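Übergangsfrist für Ursprungsnachweise läuft aus

22. September 2023. Im Warenverkehr zwischen der EU und dem Vereinigten Königreich müssen sich Zulieferer auf strengere Ursprungsregeln einstellen. Der Verband Gesuvum befragte im August 96 Mitgliedsbetriebe. Rund 900 Warenpositionen sind demnach noch ungeklärt, zwei Betriebe haben ihre Lieferketten vollständig dokumentiert. 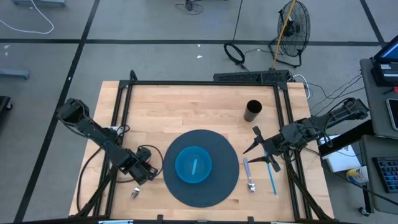 Catriona Laing zufolge reicht eine Fristverlängerung nicht aus, solange die Nachweispflichten selbst unverändert bleiben.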